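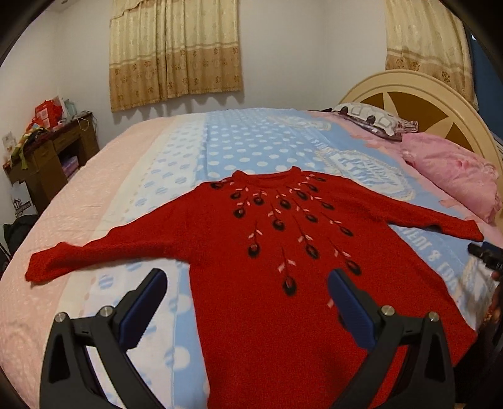 Gripper Tool Inspection — Brirness Hand Unit, Soft Goods Setup
Inspector: Hadi Hourani. Period: April. The unit was inspected at the point of use, with a red knit sweater laid face-up on the bed as the handling item. Both fingers were checked against the fabric, and the results are entered by item.

1. Finger pads, left and right. Pass. Both blue pads are seated square on their linkages. Replace at 200 hours of use.

2. Linkage pins, two per finger. Pass. Heads flush, no side play by hand.

3. Finger arms. Pass with comment. Lint collects inside the triangular cut-outs when knitwear is handled. Brush out at the end of each session.

4. Closing alignment. Adjust. Pad tips met 5 mm off center — reset at the left stop and rechecked.

5. Mounting screws. Pass. All 6 marked with paint pen after tightening.

6. Usage log. Open. Last entry reads 359 cycles and is not initialed. The operator is to complete the entry before the unit is returned to Costache stores.

Unit may remain in service pending item 6.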